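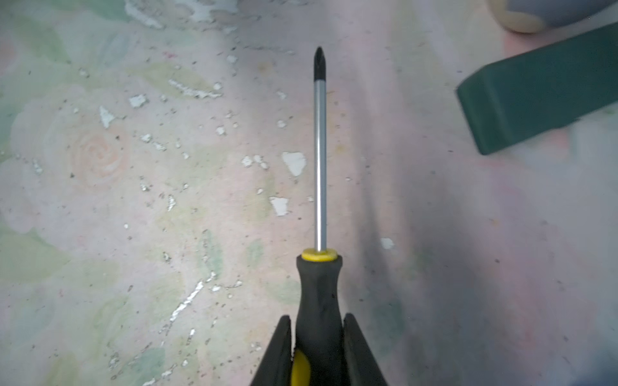 So I am now well into my second month of teaching a robot to pick up a screwdriver, and my family have stopped asking how work was. Fair enough! When I took the job at Mabaso in July I told everyone I was going to be training robots, and I think they pictured me in a white coat. What I do is stand at a table in Flatton and do the same small job over and over, while the system saves what the wrist camera sees and what the gripper was doing at the time.

One go at a task is called an episode. You start with the arm parked, you guide it down to the tool, close the fingers, lift, carry it across, put it down, park again. Then you shuffle everything about a bit and go again. We had 1150 episodes of the screwdriver at the end of last week and the target has gone up twice, so I've stopped looking at the target.

The shuffling about is the part I'm fussiest over. My first week I was very tidy and put the tool back in more or less the same spot every time, because that's how I was brought up. The model trained on that lot was brilliant, as long as the screwdriver was in that exact spot. Move it a hand's width and the arm went confidently down and grabbed a fistful of air. (I laughed. The person who had paid for the training time did not.) Now I turn it, slide it, swap the other bits on the table around, change which lamp is on, and try to be as messy as I can without being silly.

Same goes for the table. We had a nice plain grey one to start with, and everything looked lovely on it, and then the arm got in a terrible muddle on anything else. So now we rotate. My favourite is the old painted one with the faded roses, which is chipped to bits and covered in specks. A white chip in the paint is quite bright from close up, and I want the model to have seen plenty of those and learnt to ignore them. I've grown very fond of that table.

Holding the thing is harder than it looks, by the way. The handle on ours is black and a bit rubbery with a yellow collar at the top, and it gets wider as you go down, so where you close the fingers matters a lot. Too near the neck and it can tip. What I'm after is the shaft dead straight between the two fingers with the Phillips tip pointing directly away from the gripper, and if I get a crooked grip I let go and take it again with the recording still running. I used to bin those ones. I was told off for it! The recoveries are worth having, so they stay in, with a note.

Notes are done in Cledivine, our labelling tool, and I have opinions about Cledivine that I'll save for a day when I've had more sleep. It logs you out after 8 minutes. I make tea, I come back, I type my password.

Next week the whole lot goes over to the Brisville site, where they've got the same arm but different lights and a wobblier bench, and we'll find out how much of my fussing was worth it. I'm a bit nervous. In the meantime I've been promised a pair of pliers to start on, and if anyone has an ugly old tray or tabletop they're about to take to the tip, please leave me a comment first. The uglier the better.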